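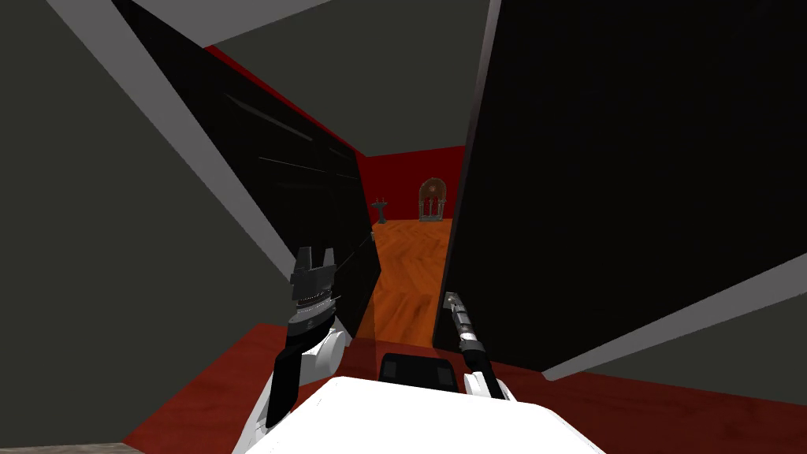
# Good Manners for Machines

When I first sat down with Daryna Kuzmenko to talk about robot safety, I expected a long afternoon of acronyms, and I brought a large coffee to get me through it. What I got was a conversation about manners. Daryna looks after simulation practice at Nenulwood, a small outfit that trains two-armed household robots in rendered rooms before they go anywhere near a real one, and she talks about her rulebook the way my grandmother talked about the dinner table (with affection, and with very little patience for slouching).

The rulebook is called Cletine. It began as a few pages of notes and has grown into a document that every new hire reads in the first week, with a pencil in hand. Its opening chapter deals with doorways and tall panels, the sort of place where a robot with both arms stretched out in front of it can get itself into trouble. Both grippers have to be accounted for, Daryna told me, even when only one has a job to do. "People watch the hand that's working," she said. "I want them watching the other one."

The next chapter is about holding things, and it's my favorite, I'll admit.
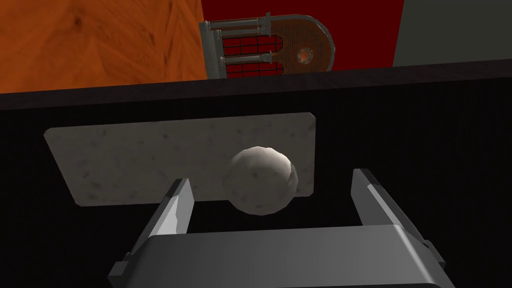
A grasp has to be written up in plain words: what was held, where the fingers met it, and how hard they were told to squeeze. Lumpy shapes get extra attention, and any object that isn't a tidy box or cylinder has to be tried at 3 different grip settings before the result can go into Tjoa, the shared log. Tjoa now holds almost 3000 entries, and Daryna seems to have opinions on most of them!

She is just as firm about approach. A robot reaching for a knob must slow down before contact, and the person running the trial must say beforehand what would count as a reason to stop.
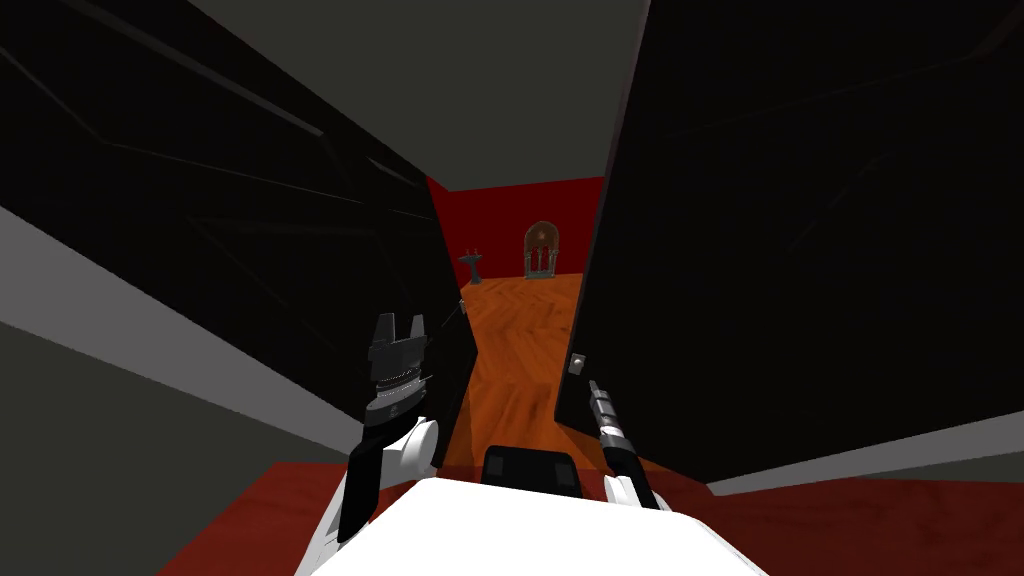 That second part caused some grumbling, she admits, mostly from people who felt they would know a bad reach when they saw one. Two of them later helped rewrite the section, and it's longer now — a good deal longer — with a page on what to do when the reviewers disagree.

A revised edition is due in June, under the new name Favora, and Daryna is still arguing with herself over the chapter on shared kitchens. She sent me home with a draft and a pencil.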